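Notebook, evidence handling bench, Stovport
April, started 9:40 a.m.

Picked up the Peroston file again. Defense wants our view on whether the breath alcohol reading can stand up at the retrial. I said I'd look at the numbers and the paperwork separately, and not talk to Marthinus until I had done both. He already thinks the reading is fine. Maybe it is. I'd like to get there on my own.

1. Calibration records

The log shows 26 checks on the instrument over the period they sent us. All passes. No borderline results, no repeats, no operator notes except initials. I have never seen a log that clean from a machine in daily use at a police station. Could be a good machine. Could also be that failed checks were rerun and only the second result written down. Asked Dineo to request the raw memory download, which should hold everything whether or not anyone liked it. The Crown's expert worked from the paper log only, as far as I can tell from his report.

2. Reference solution

Certificate says 80 mg per 100 mL. The bottle number on the certificate and the one in the log match, but the date opened is blank. Kgomotso says this is a small thing and courts wave it through. Probably true. Still writing it down.

Ran our own simulator at the same nominal value to see how far it drifts with use. Got through 200 samples before lunch. Drift was there, smaller than I expected, and in the direction that would favor the driver. So that argument is weaker than the defense letter makes it sound. Will say so in the report even if they don't enjoy it.

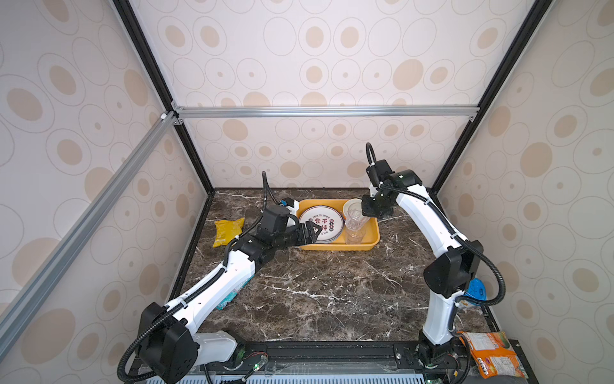

3. Observation period

The officer's statement says he watched the driver for the full waiting time before the first sample. The station desk sheet has the same officer signing in property during that window. Ruan thinks he could have done both from the same chair. I want to see a floor plan before I agree with that. Nothing in the first trial transcript shows anyone asking him.

The statement also uses the exact wording of the form. "No burping, vomiting or oral intake." Fine, but it reads like a box being ticked.

4. Nikik software

The defense letter leans hard on a claim that the Nikik version in use rounds up. It quotes a study of around 2,000 readings with no author, no journal and no table. Nokuthula searched for it and came back with a blog post that cites the letter writer's own firm, Wanyama. Not using it. If they want rounding in the report they can send us the study.

To do
- raw download (Dineo, chase if nothing by next week)
- floor plan of the station
- repeat the drift run with a fresh bottle, same settings
- ask Marthinus why he was so sure, after the above is done

Stopped at 4:15 p.m. Simulator drained, bottle back in the fridge, top shelf.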